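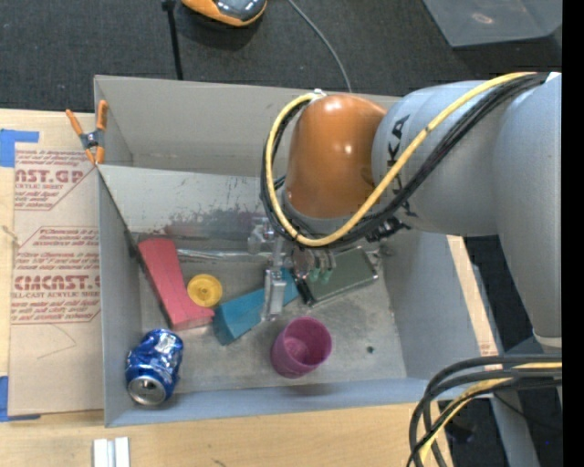 Trernau opens its Play Library to families, with a sorting table for every age

11 February 2026

Trernau is delighted to announce that its new Play Library will open to the public in March, giving families, childminders and nurseries a place to borrow building blocks, shape sets and loose parts by the bagful, and plenty of room to try them out before taking them home.

The library has grown out of a small toy swap that Trernau ran in its front room for two winters. Families kept asking whether they could borrow the big chunky shapes (wedges, discs, long angled blocks) instead of swapping them, and the idea went on from there. The collection now stands at 2000 pieces, nearly all of them given by local households and playgroups, and more bags are still turning up at the door.

Mixed colours and mixed shapes are the heart of it. Pieces are not boxed up in matching sets. They go into deep, open bins, all jumbled together, and children are invited to rummage, pick, compare and build with whatever comes to hand. A round piece beside a long one, a red beside a yellow, something flat to balance it all on: that is where the fun starts!

"We tried it both ways," said Shamim Tanoli, who leads the project at Trernau. "With neat sets, children built what was on the box and then wandered off. With a bin of odd shapes they stayed for ages, and so did the grown-ups. One grandad made a bridge and wouldn't let anyone take it down until his daughter had seen it."

Many of the pieces have had a long life already, and so have some of the bins. Scuffs and scratches have been left as they are. Everything is washed and checked for cracks before it goes on loan, and anything broken is taken out of use.

Borrowing is simple. Members fill one cloth bag per visit and keep it for 3 weeks. There is no fixed list of what must be in the bag, and it is fine to bring back a slightly different mix, as long as the bag is as full as it was when it left. Nurseries and childminders may take two bags at a time. Membership is free for the first year thanks to a grant from the Garkine fund, and 260 households have already put their names down.

Babar Paracha, who runs a nursery near the library and helped test the bags, said: "Our children tip the whole lot out on the carpet and sort it themselves. Some go by colour, some by size, and one little group sorts by what rolls and what doesn't. I've stopped planning that half hour, they do it far better than I would."

Opening week will include drop-in building sessions each morning, a quiet hour for children who prefer a calmer room, and an evening for adults who fancy a go themselves. Sólveig Egilsson will lead a short workshop on play with loose parts for childminders and nursery staff. Places are limited and can be booked at the front desk.

Donations are very welcome. The library is especially short of discs, wheels and other round shapes, and of large pieces suitable for under-threes. Please wash items first and leave out anything with batteries.

Press contact: Gonzalo Sarmiento, Trernau Play Library. Interviews with the project team can be arranged, and journalists are welcome to visit before the opening by appointment.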